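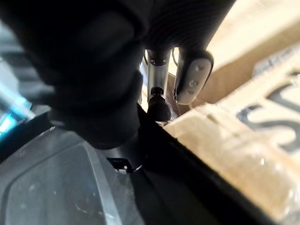 How long before visitors arrive should the demonstration area be ready?
Allow 30 minutes. The operator needs this time to finish the steps in this section and complete one trial run.

Section 6. Open Day Demonstration at the Neroldale Site

6.1 Place the bin on the carpet beside the yellow unit. Leave a clear path for the robot's feet.
6.2 Pack the sealed cardboard boxes into the bin.
6.3 Set the items for display on the recessed shelf.

CAUTION: Keep the floor cable away from the walking path. Visitors remain at least 2 meters from the robot while it is powered.

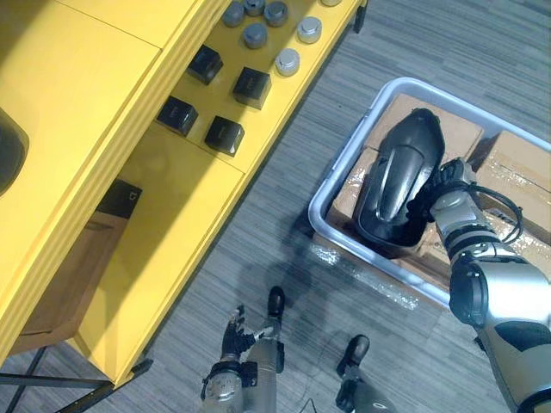 6.4 Start the Kider handling routine from the operator's station. Do not reach into the bin while the arm is in motion.
6.5 If the hand loses its hold on an item, press Stop and wait for the Omico controller to report a standby state.

Note: Groups are limited to 7 persons. Larger parties are divided at the Wan reception desk.

6.6 At the close of each session, return the arm to its rest position before opening the barrier.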